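Trillcombe Forums > Heavy Music > New Releases

Padari - "Stasach" (anyone else floored by this?)

riffcellar
Posted 13/01/2018
OK, I've had the new Padari record on repeat since I got home and I need to talk to somebody about it! Seven songs, no filler, and the drums are so far up front you feel like you're sitting on the kit. The title track goes from hand drums and one clean guitar into the heaviest thing they've ever written. I played it for my brother, who only likes country, and even he asked who it was.

lowtuned_lou
Glad you love it, but I can't get past the mix. Where's the bass? The first album had that big rubbery low end and now it's all snare. Zaki's vocals are great though, best he's ever sounded.

riffcellar
Try it on real speakers, Lou! On my phone I'd agree with you, but on the stereo the bass is there, it just sits under the guitars (listen to the second verse of track four).

mossgate
With Lou on this one. Great songs, thin sound. Also 30 minutes is an EP to me, and they're charging album price.

lowtuned_lou
Tried it on my good speakers. A little better. Still too much snare.

riffcellar
I'll take 30 minutes like this over 90 minutes of padding any day. And has anyone seen them play the new stuff? I've got tickets for June and I can't wait, it's a room that holds nearly 3000 and I bet they fill it.
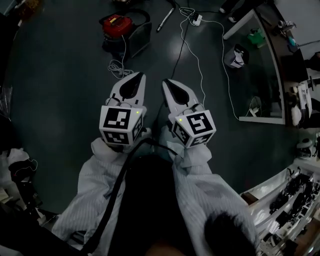 Jingyi Liang
Saw them play four of the new ones already and the bass was huge, so mossgate, please go before you write them off. They stretched the title track way out with a long drum break in the middle and the whole floor was jumping.

mossgate
Fine, fine, I'll look at tickets. Still not paying album price for it.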